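Deltby Hall > Users' Group > Minutes > 2019

News Bookings Minutes Contact

DELTBY HALL USERS' GROUP
Minutes of the meeting held on March 11, 2019 in the back room

In the chair: Berenice Valdovinos
Notes: Sevim Ateş
Present: 8 members. Apologies were received from the Yaman dance class.

1. Minutes of the February meeting

Agreed as a true record, with one correction. Under item 4, "table clothes" should read "table cloths".

2. Matters arising

The key to the tall cupboard has been copied and the spare is with Berenice. The dripping tap in the kitchen has had a new washer. The hand towel rail is still to be fixed back on the wall. Sevim has the screws.

3. Cloths and linen

Most of the meeting was spent on this item. Sevim reported that the cloths are being put away in different ways by different groups, and that people setting up for the lunch club have had to take out the whole pile to find the right size. Some cloths had been put in the cupboard damp and had to be washed again.

The stock list now stands at 36 cloths, not counting tea towels. Three are stained and will be kept for painting sessions. The rest are fit for use.

There was a long discussion of how the large cloths should be folded. The lunch club folds in half lengthways and then in half again. The Jirkum craft group folds in thirds, which gives a narrower bundle that fits the lower shelf but leaves more creases across the middle. It was said that creases matter less for crafts than for meals. Berenice asked for one method for everybody, as the cloths are shared.

Agreed: large cloths to be folded in half lengthways, edges matched, then in half again, then rolled loosely. Small cloths to be folded flat in quarters. Open the cloth right out on a table first and smooth it from the centre by hand. Folding in the air by one person is what gives the crooked edges.

Also agreed that nothing goes in the cupboard until it is dry all through, including the hems.
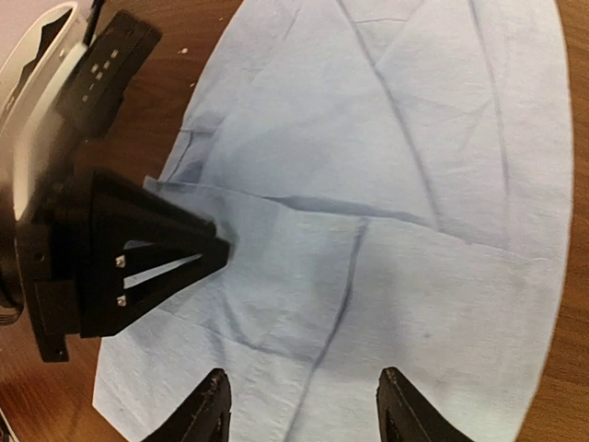 Do the light blue cloths need ironing before they go back in the cupboard?

Smoothing by hand is enough for everyday use, and anyone who wants them ironed for a special event should do it on the day.

The Zetis reading circle asked if they could keep their own two cloths apart from the shared ones. Agreed, provided they are in a bag with the name on it.

4. Tables

The wooden tables were discussed along with the cloths. There are pale rings on one of them from hot mugs. Members were reminded to use mats, and to wipe the wood with a cloth that has been well wrung out. Spray polish is not to be used, as it marks the linen.

5. Money

The balance was given as £1,486. Spending on new cloths was proposed and put off until the autumn. Berenice will get a price for shelf labels and may go ahead if it comes in under £20.

6. Any other business

The window pole is missing. Last seen in the corridor.

A member asked if the washing machine could be run in the evening. It can, but somebody has to stay until it has finished.

The Jirkum group offered a box of clothes pegs. Accepted with thanks.

Actions
Sevim: write out the folding method and pin it inside the cupboard door. Fix the towel rail.
Berenice: labels. Ask the Yaman class about the window pole.
All groups: check own bags for stray cloths and tea towels.

The date of the next meeting will be put on the board.

3 comments 8 shares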